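Vutbridge hospital to train its own surgeons in keyhole suturing

The hospital in Vutbridge will start its own training course in keyhole suturing this February, ending an arrangement under which surgeons had to travel to Ferkereck and stay there for the length of the program.

The course will take 16 surgeons in its first year, in groups of 4. Each of them will complete 50 hours of supervised practice before being signed off to close tissue unassisted during an operation. Places have already been filled for the first two groups, and a waiting list is open for the third.

Sayaka Hamada, the surgeon in charge of the course, said the hospital had been sending people to Ferkereck for years and had no complaint about the teaching there. The trouble was the calendar. A surgeon who left for training came off the operating list at home, and the smaller departments had trouble covering the gap.

"We would have one person away and the whole month's schedule had to be moved," Hamada said. "Patients got a letter with a new date, and sometimes a second letter after that. I'd like to stop sending those letters."

The training will be held on the second floor of the old outpatient wing, which was cleared last summer when the clinics moved across the street. Two of the former exam rooms have been joined into one practice room, and a third has been fitted with desks and a screen for reviewing recorded operations. The wing keeps its own entrance on Skerkstead Road, and staff on the course will be able to use it after the main doors close at 8 p.m.

Suturing was chosen as the first subject because it takes up more practice time than any other part of the work. In open surgery, a stitch is placed with the hands close to the wound. In a keyhole operation the needle, the thread and the knot all have to be managed with small jaws at the end of long shafts, in a space a few inches across, while the surgeon watches a screen. With the robotic systems now used in many operating rooms, the surgeon sits at a console a short distance from the patient and works the instruments from there.

Hamada said most of the surgeons coming onto the course could already tie a sound knot. What they need is time spent on the steps around it, such as keeping the loose end of the thread where it can be found again and pulling a stitch snug without tearing the tissue.

"You can't feel the thread the way you do with your fingers," she said. "You learn to judge the pull by looking. You watch the thread straighten, you watch the edges come together, and you stop. People who are very fast in open surgery find that part slow going at first."

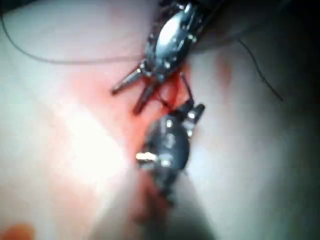 Trainees will spend their first sessions on foam pads and then move on to prepared tissue. The last part of the course takes place in the operating room, with an instructor present throughout. Each trainee will keep a log of practice stitches, and the log must reach 800 before the final assessment. Knots that slip or are placed too far from the edge are recorded but do not count toward the total.

The assessment itself lasts one morning. Two examiners will watch the trainee close a prepared wound and will then go over the recording together. A surgeon who does not pass can return for extra sessions and try again with the next group.

The Paewai district clinics, which send most of their surgical patients to Vutbridge, have asked for two places a year on the course. The hospital said it expects to agree, although the terms have not been settled. Surgeons from Paewai now operate at Vutbridge on a visiting basis and would do their supervised cases there.

The hospital will pay for the first year out of its existing training budget. Money for a second year has been requested and a decision is expected in the fall.

Surgeons who began the Ferkereck program before the change will finish it there. Hospital staff who want to join the waiting list can leave their names at the surgical office on the ground floor, which is open from 9 a.m. to 4:30 p.m. Applicants need a letter from their department head.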